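Plorero locker set – README

Student robotics club, Illholm. Last edited 09/07/2025 by Birthe Hjaltadóttir.

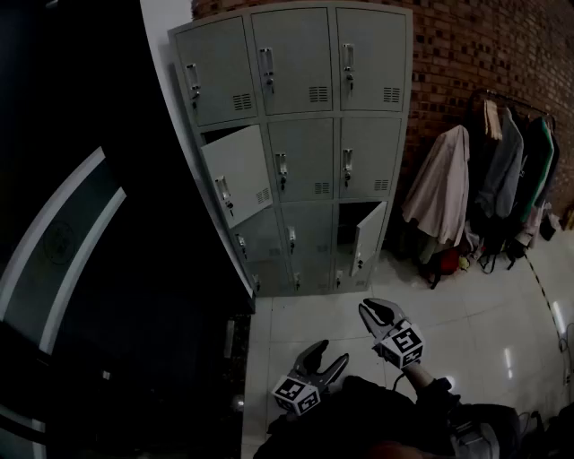 What's in the folder

I've put together everything our club recorded for the locker task, plus the notes I kept while we were doing it (tidied up a bit, you're welcome!). There are 32 recordings in total. 25 of them are in the main folder and are the ones to train on. The rest are in a folder called spare, mostly because somebody stopped early or started talking to a friend halfway through.

The task

Go up to the grey lockers by the brick wall, open a door, close it again with the grippers, step back. That's the lot. We picked lockers because the doors have slim handles and they're all alike, so you get plenty of goes at nearly the same movement. Some recordings start with every door shut and some start with one or two already open – have a look at the column called start before you mix them together.

How we name doors

Row first, then column, both counted from the top left. So 2-1 is second row, left-hand door, and 3-3 is third row, right-hand door. Kamel used to number them straight through from one, which is why the older notes say things like "door 9". I've changed all the file names but not the notes, sorry.

Things to watch out for

The floor tiles are shiny and throw back a lot of light. Our first tracking script hated them.

The bottom row often drops out of view when you stand close. If you need those doors, use the recordings marked low.

The clothes rack next to the lockers is in use, so the coats and bags change from one recording to the next. Please don't use them as landmarks (I tried, it was a wasted afternoon).

Recording 13 has its labels shifted by 2 seconds. I'll fix it when I get a minute.

Using it

Copy the whole folder, keep the names as they are, and run the Takeck loader from inside it. It wants the notes file in the same place as the recordings and gets grumpy otherwise.

Still to do

Second round of labels for the spare folder
A proper split for testing
Redo the low recordings with someone shorter

If you find a mistake, write it in the notes file with your initials and I'll pick it up.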